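집에서 하는 게임용 PC와 주변기기 손질
오래된 패키지 게임 보관까지, 자주 들어오는 질문 위주로 정리했습니다. 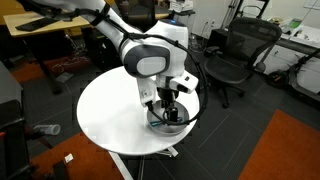 시작하기 전에

전원 케이블을 뽑고 본체 전원 버튼을 몇 초 눌러 남은 전기를 뺍니다. 노트북은 어댑터를 분리하고 완전히 종료합니다. 절전 상태로 두고 작업하면 안 됩니다. 무선 기기는 건전지를 빼거나 전원 스위치를 끕니다.

바닥에는 밝은색 수건을 깝니다. 검은 나사가 떨어져도 바로 보입니다. 카펫 위에서는 하지 않는 편이 좋고, 겨울에는 시작 전에 수도꼭지 같은 금속을 한 번 만집니다.

준비물은 대부분 집에 있는 것으로 됩니다. 부드러운 붓 두 개, 면봉, 안경닦이 천, 십자드라이버, 소독용 알코올이면 충분합니다. 제가 쓰는 붓은 동네 화방에서 3,860원에 산 것인데 털이 거의 안 빠져서 몇 년째 쓰고 있습니다. 화장용 붓도 괜찮지만 한 번이라도 화장품이 묻은 것은 쓰지 마세요.

본체 먼지

옆판을 열고 먼저 먼지 필터부터 뺍니다. 필터는 미지근한 물에 헹구고 그늘에서 하루 말립니다. 드라이어 뜨거운 바람으로 말리면 테두리가 휘어서 다시 안 들어갑니다. 마르는 동안 본체는 켜지 않습니다.

팬은 손가락으로 날개를 잡아 고정하고 붓으로 쓸어 냅니다. 에어 스프레이를 쓸 때도 마찬가지로 날개가 돌지 않게 잡습니다. 스프레이는 세워서 짧게 끊어 뿌립니다. 눕히거나 거꾸로 들면 액체가 나옵니다.

진공청소기를 본체 안에 직접 넣는 분이 많은데 권하지 않습니다. 붓으로 떨어낸 먼지를 바깥에서 빨아들이는 정도로만 씁니다.

그래픽카드는 굳이 뽑지 않아도 됩니다. 꼭 뽑아야 한다면 슬롯 끝의 걸쇠를 먼저 젖힙니다. 걸쇠를 못 보고 잡아당겨서 슬롯을 망가뜨리는 경우가 흔합니다. 다시 꽂은 뒤에는 보조전원 케이블이 끝까지 들어갔는지 확인합니다.

전원공급장치는 열지 않습니다. 바깥 그물망에 붙은 먼지만 붓으로 털어 주세요.

키보드

뒤집어서 가볍게 두드리면 과자 부스러기는 대부분 나옵니다. 여기까지는 한 달에 한 번이면 됩니다.

키캡을 뺄 때는 먼저 휴대폰으로 자판 전체를 찍어 둡니다. 오른쪽 아래의 특수키 순서는 기억한다고 생각해도 막상 끼울 때 헷갈립니다. 뺀 키캡은 세탁망에 넣고 중성세제를 푼 미지근한 물에 30분 담갔다가 헹굽니다. 물기를 턴 다음 안쪽이 아래로 가게 세워서 밤새 말립니다.

스페이스바와 엔터처럼 긴 키는 철심이 걸려 있는 제품이 있습니다. 제가 쓰는 Culow 키보드가 그런데, 위로 곧장 뽑으면 철심이 휩니다. 한쪽을 살짝 든 다음 고리를 하나씩 빼야 합니다. 끼울 때는 철심을 먼저 걸고 누릅니다.

키 몇 개만 번들거릴 때는 전부 뺄 필요가 없습니다. WASD 부분은 알코올을 살짝 묻힌 천으로 닦으면 됩니다. 글자가 인쇄된 저가형 키캡은 알코올에 지워질 수 있으니 잘 안 쓰는 키 하나로 먼저 시험해 보세요.

음료를 쏟았다면 선부터 뽑고 뒤집어서 그대로 둡니다. 흔들면 안쪽으로 더 번집니다. 설탕이 든 음료는 마른 뒤에도 키가 끈적거리므로 결국 분해해서 닦아야 합니다.

마우스와 패드

센서 구멍은 마른 면봉으로 둘레만 닦습니다. 커서가 튀는 원인이 머리카락 한 올인 경우가 꽤 있습니다. 바닥의 미끄럼 패드 둘레에 낀 때는 이쑤시개로 긁어냅니다. 금속 핀셋은 패드를 들뜨게 해서 쓰지 않습니다.

천으로 된 마우스패드는 욕조나 큰 대야에서 손빨래가 됩니다. 미지근한 물, 주방세제 몇 방울, 안 쓰는 스펀지면 됩니다. 비틀어 짜지 말고 수건 사이에 끼워 누릅니다. 마르는 데 하루 반은 걸리니 토요일 오전에 빨아 두면 월요일 저녁에는 쓸 수 있습니다. 세탁기에 넣으면 고무 밑면이 갈라지는 제품이 있습니다.

조이스틱과 휠

비행 시뮬레이션용 스틱은 한동안 안 쓰면 중립 위치가 틀어지기 쉽습니다. 분해하기 전에 보정부터 다시 해 보세요. 윈도우 검색창에서 joy.cpl을 실행하고, 해당 장치의 속성에서 설정 탭을 누르면 보정 메뉴가 있습니다. 스틱에서 손을 떼고 중앙값을 잡는 단계가 중요합니다.

보정을 해도 값이 떨린다면 가변저항에 먼지가 낀 것일 수 있습니다. 접점 세정제를 조금 뿌리고 축을 끝에서 끝까지 여러 번 움직입니다. 오래된 Plisard 스틱이 이 방법으로 조용해졌습니다. 자석식 센서를 쓰는 제품에는 해당하지 않는 이야기이니 설명서를 확인하세요.

삐걱거리는 소리가 난다고 집에 있는 방청 윤활제를 뿌리면 안 됩니다. 플라스틱이 갈라지는 수가 있습니다. 플라스틱용 실리콘 그리스를 쌀알만큼만 씁니다.

책상에 집게로 고정하는 휠은 쓸 때마다 나사가 조금씩 풀립니다. 집게와 상판 사이에 얇은 고무판을 끼우면 덜 밀리고 책상에 자국도 안 남습니다. 병뚜껑 여는 고무판을 잘라 써도 됩니다. 페달은 밑에 미끄럼 방지 매트를 깔고 벽까지 밀어 놓습니다.

헤드셋

귀에 닿는 쿠션은 땀 때문에 가장 먼저 상합니다. 쓰고 나서 마른 천으로 한 번 닦는 것만으로도 오래갑니다. 인조가죽에는 알코올을 쓰지 않습니다. 물을 꼭 짠 천이면 됩니다.

천 쿠션은 벗겨서 손빨래할 수 있습니다. 벗길 때 손톱으로 한 곳을 잡아당기지 말고 둘레를 따라 조금씩 들어 올립니다. 마이크 스펀지도 같이 빱니다. 여분을 몇 개 사 두면 편합니다.

책상 옆에 접착식 고리를 붙여 걸어 두는 경우, 붙이고 하루는 아무것도 걸지 마세요. 바로 걸었다가 떨어뜨렸다는 메일을 자주 받습니다.

케이블

케이블 타이보다 벨크로 끈을 권합니다. 나중에 한 줄만 빼야 할 일이 반드시 생깁니다. 양쪽 끝에 종이테이프를 감고 장치 이름을 적어 두세요. 펜은 유성으로 씁니다.

멀티탭은 바닥에 두지 않고 책상 밑면에 붙입니다. 청소기를 돌리기도 쉽고 발로 스위치를 끄는 일도 없습니다. 문어발로 멀티탭에 멀티탭을 이어 쓰는 것은 하지 마세요.

오래된 게임 CD와 설명서

디스크를 닦을 때는 안쪽에서 바깥쪽으로 곧게 닦습니다. 원을 그리며 닦으면 안 됩니다. 안경닦이 천에 물을 조금 묻히는 정도면 지문은 지워집니다. 치약으로 흠집을 없앤다는 방법은 저도 해 봤는데 17장 가운데 살아난 것은 두 장이었고, 나머지는 더 뿌옇게 됐습니다. 아끼는 디스크에는 하지 않는 것이 낫습니다.

읽히는 디스크는 읽힐 때 이미지 파일로 떠 둡니다. 제 Cudside 초판은 인쇄면이 벗겨지기 시작해서 지금은 아예 읽히지 않습니다. 시디키는 설명서 뒷면이나 케이스 안쪽 스티커에 있는 경우가 많습니다. 사진으로 찍어서 이미지 파일과 같은 폴더에 넣어 두세요.

큰 종이 상자는 세워서 꽂되 너무 빽빽하게 채우지 않습니다. 눕혀서 여섯 개 넘게 쌓으면 맨 아래 것이 눌립니다. 햇빛이 드는 방이라면 책등이 먼저 바래니 커튼을 치거나 안쪽 벽으로 옮깁니다. 실리카겔은 상자 안에 하나씩 넣고 11월쯤 새것으로 바꿔 줍니다.

가격표 스티커는 드라이어의 미지근한 바람을 쐰 다음 천천히 당깁니다. 코팅이 없는 상자는 종이까지 뜯기니 그대로 두는 쪽이 안전합니다.

중고 주변기기를 들여올 때

담배 냄새가 밴 키보드나 헤드셋은 상자째 베이킹소다와 함께 큰 비닐에 넣어 일주일 둡니다. 베이킹소다는 그릇에 담아 넣고 기기에 직접 뿌리지 않습니다.

USB 단자가 헐거운 제품은 값이 싸도 피하세요. 단자 교체를 맡기면 공임이 더 나옵니다. 저는 Bergeron이라는 수리점에 스틱 하나를 맡겼다가 새로 사는 값이 든다는 말을 듣고 그냥 찾아왔습니다.

상자가 없는 물건은 받자마자 나사 수를 확인합니다. 전 주인이 열어 본 물건은 한두 개 빠져 있곤 합니다.

독자가 보내 준 방법

Thaís Batista 님은 달걀판에 나사를 나누어 담는다고 합니다. 분해한 순서대로 왼쪽 위 칸부터 채우고, 조립할 때는 거꾸로 꺼냅니다. 따라 해 보니 작은 접시를 여러 개 늘어놓는 것보다 자리를 덜 차지합니다.

같은 분이 보내 준 다른 방법으로, 게임패드 틈새의 때는 오래된 교통카드를 천으로 감싸 밀어 닦으면 잘 나옵니다. 카드 모서리를 가위로 둥글게 잘라야 흠집이 안 납니다.

주변기기를 오래 보관할 때는 건전지를 뺍니다. 충전식이라면 100퍼센트로 채워 두지 말고 절반 정도에서 끕니다. 수신기는 본체와 따로 두면 꼭 잃어버리니 지퍼백 하나에 같이 넣고, 겉에 제품 이름을 적습니다.

모니터 닦는 법은 질문이 많아서 따로 쓰고 있습니다. 그때까지는 마른 극세사 천만 쓰시고 유리 세정제는 뿌리지 마세요.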